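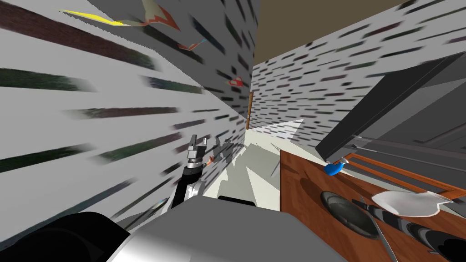 3. Planning Your Purchase

Good news first: you can settle most of your buying list before you spend anything on hardware. The Pukum planner lets you stand a simulated robot in a simulated kitchen and find out what the job asks for. It's a fun afternoon, and it will change your list!

3.1 Build the room

1. Open Pukum and choose New Site.
2. Enter your wall, door and counter measurements. Use the narrowest point of any aisle, even if the rest of the room is wide.
3. Add everything that hangs over a counter. A dark gray panel like the one on the right of the kitchen view takes up arm space just as surely as a wall does.
4. Put a few everyday things on the counter. A round pan and a long-handled utensil make a great starter set, as they ask for very different grips.

Note: Wall textures may look stretched at close range. This has no effect on reach results.

3.2 Pick an arm and gripper

5. Load the Usham arm profile. It comes with a two-fingered gripper, and we suggest starting there even if you have your eye on a fancier hand.
6. Run the Reach Check for each item on the counter, one arm at a time.
7. Save the results, then repeat with the Partanen profile. Keep the room exactly the same for both runs, or the comparison won't mean much.
8. Run at least 39 trials per profile. Fewer than that and a lucky streak can sell you the wrong arm.

Caution: The Reach Check does not test payload. Check the weight of your heaviest pan, full, against the maker's data sheet before you order.

3.3 Fill in the budget sheet

9. Open the Skotar sheet from the Tools menu. Your chosen profile fills the first column.
10. Add mounting, cabling, safety stops and spare fingertips on separate lines. Small parts love to hide inside "misc."
11. Enter 120 hours of staff time for set-up and training if this is your first robot. For a second one, enter your own figure from last time.
12. Set the spares line to cover two sets of fingertips per arm.

Note: The sheet holds up to 200 lines. If you need more, split the project by room.

Caution: Get a written quote for floor or counter work before you sign for the arm. Moving a counter later can mean running every check in 3.2 again.

When the sheet shows no red cells, save it and go on to Section 4, Comparing Quotes.

Pukum Planner Set-Up Guide | Contact support | © Pukum | Back to top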